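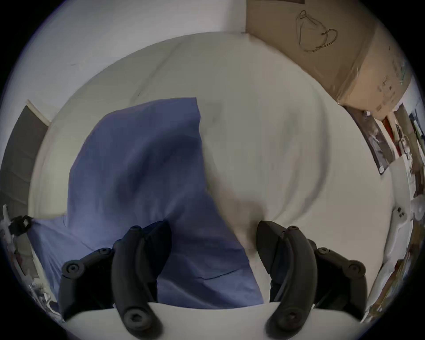 3. Building the gripper at home

Most of the Narar gripper was put together in a spare bedroom, and the rest in the shared workshop at Hollenstein, where the two of us have had a bench since March. We mention this early on because so many of the choices below make more sense once you know that every part had to be something we could print, cut or buy over the counter, and that any repair had to be possible with one screwdriver on the edge of a bed.

3.1 Fingers and linkage

Our first fingers were plain straight bars, and they were fine for blocks and cups and quite hopeless for cloth. A straight bar lands on fabric along its whole length and simply pushes it away. After a good deal of trial and error (and some very patient printing by Gudrun Vogler, who redrew the part more often than she would like us to say) we settled on a long, curved inner pad that bends inward and is carried by a jointed outer linkage. Figure 3 shows the pair at work on a blue cloth spread over a white bedsheet. The tip is narrow and angular, so that it can press into a soft surface at one small place, and the dent and ripples beside the right finger in the figure give a fair idea of how local that contact is.

Figure 3. The two fingers on a thin blue cloth over a bedsheet, seen from the hand-held tool.

Every joint is closed with a round-headed screw set down into a raised boss. We tried snap pins at first, which were quicker to fit and very pleasing to look at, but they worked loose and let the pad lean sideways under load. The screws take longer, and you do have to learn how far to turn them: too tight and the linkage drags, too slack and you are back to leaning. We left both fingers in matte black after an early pale set kept catching the light from the window.

3.2 Wear

To find out how long the joints would last, Malte Bauerfeind rigged the Woment test stand to open and close the gripper without a break and checked the play in each joint after every 1,000 cycles. We ran five sets of fingers this way. All of them passed 3,000 cycles before any screw needed turning, and the first thing to go was the pad tip, which rounded over a little and began to slide on thin cotton. A fresh pad can be fitted without taking the linkage apart, and we now keep a small bag of them with the tool.

3.3 Working on a soft surface

A mattress is an awkward table. It gives way under the fingers, so the height at which the tips meet the cloth changes with how hard one presses, and the sheet underneath likes to come along for the ride. The Nulent controller therefore does not rely on a fixed height. It lowers until the motor current rises, backs off slightly, and only then closes. On a hard bench this extra step costs time and gains very little, but on bedding we would not want to be without it. Picking up the top layer while leaving the sheet where it lies remains the hardest part of the job, and we come back to it in Section 4.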